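The Rule About Hands

I spent a week in November at Casirwood, and the first thing I was handed was a laminated card. Not a badge, not coffee - a card. It had the bench rules on it, and I was asked to read it out loud before I could go anywhere near a robot arm. I felt like I was back in driver's ed, and I kind of loved it!

I'd come expecting the rules to be about big scary things. Fences, sirens, flashing lights. There is some of that in the safety binder (772 pages, and yes, I flipped to the end like it was a mystery novel). But the stuff people really argue about over lunch is small. Where do your hands go while you're setting up? Who gets to say "go"? Does a dropped toy count as a reason to stop?

The answer to the last one is yes, by the way. Anything that lands where it wasn't supposed to land means you stop, you say "stopped," and then you reach. In that order. I got it backwards on my first morning and had to read the card again.

My favorite rule covers the layout. Before a run, whoever is standing at the table checks that everything on it belongs to the task: the bins, the things to be sorted, and whatever else the task sheet calls for. Coffee cups are out. Phones are out. Even with plush toys, which couldn't hurt a fly, you go through the same routine you'd use for something heavy. I asked if that wasn't overkill and got a very patient look.
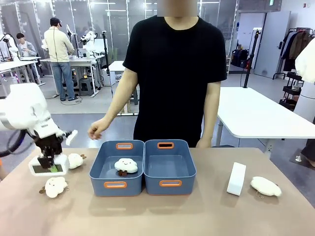 Kiran Rawat thinks the card is already too long, and told me so before I'd sat down. People remember two rules on a bad day, Kiran said, so pick the two you want and print them big: call it before you reach, and the person nearest the arm always wins the argument. Everything else can live in the binder.

I've gone back and forth on this. I like a short list as much as anybody, and I did forget half the card by Thursday. But then I sat down with the incident log from Koech, the sister site, and read all 106 entries in one afternoon (my idea of a good time, apparently). Hardly any of them would have been caught by the two big rules. They were about a cable left across a walkway, a shift change where the handover was a shrug, a spare gripper put back on the wrong shelf. Boring stuff! The kind of thing long lists are for.

Casirwood's next version of the card is a compromise. Kiran's two rules go on the front in huge letters and the layout check moves to the back. The folks at Somemgate want a copy when it's printed, and I've asked for one too - it's going on my fridge.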